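In defence of the plain plastic tray

19/08/2021

I've got opinions about trays. I didn't use to, and my sister would say I've got far too many opinions as it is, but this one has been building up since we moved to Miscombe and I had to unpack a kitchen into a room half the size of the last one.

So let's start with drawer dividers, those bamboo ones that spring out to fit. Everyone has them now. I bought a set, I was very pleased with myself for a weekend, and then I wanted to get the crumbs out from underneath. Have you tried it? You squeeze the thing, it pings, the teaspoons go everywhere and you're standing there with a damp cloth wondering why you ever thought a drawer needed walls.

A tray, on the other hand, you just lift out. You take the whole lot to the sink, tip the contents on a tea towel, give the tray a wash and put everything back. I can do the cutlery in the time the kettle takes, and I'm not a quick person (ask anybody who's waited for me outside a shop).

My favourite was bought by accident. I'd gone into Skitar, the catering shop behind the station, for a sieve, and there was a stack of trays by the till that looked like something out of a school canteen. No handles, no lid, no rope trim. I bought one because the sieve was cheaper than I'd expected and I had change in my hand. The next week I went back and got 4 more, and the man said "café?" and I said no, bathroom cupboard.

Now, there's a whole other way of doing this, and I did try it. My friend Fathima Sikder swears by the Uteo boxes, the ones with clip lids and little label holders, and her larder is a lovely thing to look at. I mean that! I stood in it for a good few minutes with my tea. But she decants. She comes home with rice in a bag and puts it in a box and writes on the box, and then there's always that last inch that won't fit, so she's got a second place for rice. Multiply that by everything you eat. I lasted until the lentils.

What I like about an open tray is that it doesn't ask you to do anything. You drop the packet in. If it's baking stuff it goes in the baking tray, and when I make a cake I pull the whole thing out and have it next to me — flour, baking powder, the vanilla, those silver balls that have been with me longer than the car. Afterwards it goes back on the shelf in one go. My mum used to do the same with a roasting tin, and I thought it was because we couldn't afford boxes. Maybe it was, but she could always find the bicarb.

People say trays look messy, and I'll give them that, a bit. If you want a kitchen for photographs then get the lids. There was one online not long ago with 30 matching jars on a single shelf, and underneath it 667 comments, nearly all of them asking where the jars were from. I scrolled a long way down and only found one person who wanted to know what you do when you buy a bigger bag of pasta. No reply to her, poor woman.

Then there's the question of what they're made of. I've had wicker, which sheds. I've had wire, which lets small things through, and leaves a grid on anything soft. I had a painted metal one from Aquino that I loved to bits, but it scraped the shelf every single time and I can still hear it now. I know plastic isn't fashionable and I do feel the pull of that argument. My answer is to buy one and keep it for twenty years, which I fully intend to. I'd much sooner have one dull thing that stays than a nice thing I replace every September when the shops do their back-to-school displays.

And see-through, or nearly. Not crystal clear, because then you might as well have the mess on show, but that cloudy sort where a bit of light comes through. In a dark cupboard it makes such a difference. 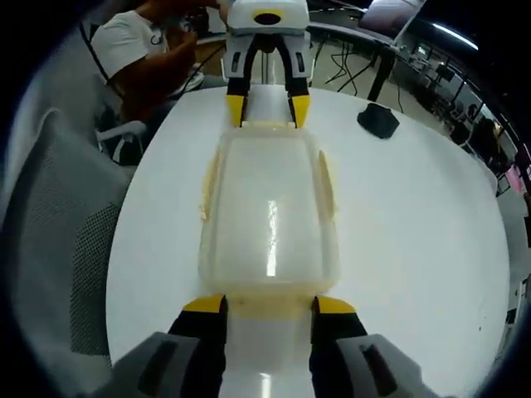 Size matters more than people think, too. Long and narrow beats big and square, every time. A square tray in a deep cupboard gets things piled in the middle that you then have to dig for, whereas a long one slides out like a drawer and you can see right to the back. Measure your shelf first, though. Measure it with the door open and then check that the hinge isn't in the way, which is how I came to own a tray that now lives under the spare bed with gift wrap in it. My shelves are 32 centimetres deep and I've got that written on the inside of the cupboard in pencil, so I can't get it wrong again.

Rounded corners are the other thing I'd look for. You can get a cloth round them, and they don't hold on to that line of old sugar you end up picking at with a cocktail stick.

My sister thinks all this is a sign I need to get out more. She came down last month and reorganised nothing, I noticed, but she did ask where I'd got the one under the sink, and whether they did it any shorter. They do, as it happens. I've put one by for her.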